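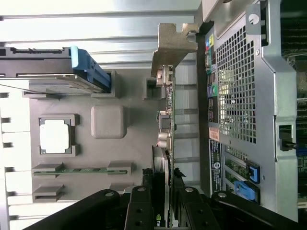

Ingvar Lykkegaard는 첫 배포본을 읽고 나서, 증상 칸과 조치 칸이 한 문장에 섞여 있으면 검색에는 쓸 수 있어도 분류에는 못 쓴다고 메일로 알려 왔다. 버전 2에서 두 칸을 나눈 것은 이 의견에 따른 것이다.

Zaltent 수리 기록 모음, 버전 2

개요

Zaltent는 중고 워크스테이션과 데스크톱을 점검하면서 남긴 한국어 작업 메모를 정리한 텍스트 데이터셋이다. 원본은 수리점 Cekari의 접수 대장과 작업자 메모이며, 모두 1388건이다. 접수 한 번이 한 건이고, 같은 기기가 다시 들어오면 새 건으로 잡는다. 이미지와 음성은 포함하지 않는다.

파일 구성

records.csv 본문. UTF-8, 쉼표 구분, 첫 줄은 열 이름.
terms.csv 현장 용어와 표준 용어 대응표.
CHANGES.txt 변경 내역.
LICENSE.txt 이용 조건 전문.

열 설명

records.csv의 열은 15개다. 자주 쓰는 것만 적는다. 나머지는 대부분 접수 처리용 코드이고 CHANGES.txt 끝에 표로 붙여 두었다.

case_id: 접수 번호. 원래 대장의 번호와는 다르다.
machine_type: 타워, 슬림, 랙형, 기타.
symptom: 손님이 말한 증상. 맞춤법은 고치지 않았다.
finding: 작업자가 확인한 내용.
action: 실제로 한 조치. 조치 없이 돌려보낸 경우 "없음".
part_group: 전원, 메모리, 저장장치, 그래픽, 메인보드, 냉각, 기타 중 하나.
returned: 같은 증상으로 재입고되었는지 여부. 모르면 빈칸.

symptom과 finding이 서로 어긋나는 건이 꽤 있다. 손님은 그래픽카드 고장이라고 했는데 보조 전원 케이블이 덜 꽂혀 있던 경우가 대표적이다. 오류로 보고 지우지 말 것. part_group은 finding을 기준으로 붙였다.

수집과 정리

접수 대장은 종이였고 작업자 메모는 사내 메신저에서 내보냈다. 종이 대장은 사람이 직접 입력했다. 문자 인식 프로그램도 써 보았으나 부품 모델명에서 오독이 많아 결과를 버렸다. 이름, 전화번호, 주소, 제품 일련번호는 입력 단계에서 뺐고, 메모 안에 남아 있던 것은 [삭제]로 바꾸었다.

part_group은 작업자 2명이 따로 붙인 뒤 다른 것만 모아 다시 정했다. 냉각과 전원 사이에서 의견이 가장 많이 갈렸다. 부하를 걸면 꺼진다는 증상은 메모만으로 원인을 가리기 어려울 때가 있고, 이런 건은 기타로 넣었다.

용어표

"램 재장착", "램 뺐다 낌", "메모리 리시트"는 모두 같은 조치다. terms.csv에서 하나로 묶었지만 본문은 원문 그대로 두었다. "먼지 털이"와 "내부 청소"는 합치지 않았다. Cekari에서는 앞의 것은 케이스만 열고 하는 작업, 뒤의 것은 쿨러까지 분리하는 작업을 가리킨다.

검증 스크립트

Virk로 열 이름과 빈칸 규칙을 검사할 수 있다. 저장소 최상위 폴더에서 실행한다.

virk check records.csv

엑셀에서 열어 저장하면 case_id 앞자리의 0이 사라져 검사에 걸린다. 텍스트 형식으로 불러올 것.

알려진 문제

노트북 기록은 없다. 별도 대장을 썼고 아직 입력하지 않았다.
수리점 한 곳의 기록이라 고장 비율을 일반적인 통계로 쓰기에 적합하지 않다.
returned 열은 빈칸이 많다. 다른 곳으로 간 손님은 추적하지 못한다.
12월 접수분 일부는 action이 finding에 합쳐진 채로 남아 있다. 원문을 나눌 근거가 없어 그대로 두었다.
작업자마다 줄임말이 다르다. "그카"와 "글카"가 모두 나온다.

쓰임새

증상 문장 분류, 현장 용어 검색, 수리 교육용 사례 찾기에 맞춰 만들었다. 특정 제조사나 모델의 품질을 비교하는 데는 쓰지 않기를 권한다. Pronavness의 상담 문구 분류 실습이 버전 1을 쓰고 있는데, 열 이름이 바뀌었으므로 그대로 교체하면 실행되지 않는다. note를 finding과 action으로 나누어 읽도록 고쳐야 한다.

이용 조건

연구와 교육 목적은 자유롭게 쓸 수 있다. 재배포할 때는 LICENSE.txt를 함께 넣는다. 메모에서 개인을 알아볼 수 있는 내용을 찾으면 case_id만 적어 이슈로 올려 주기 바란다. 내용을 이슈 본문에 옮겨 적지 말 것.

마지막 수정: 2025년 10월 9일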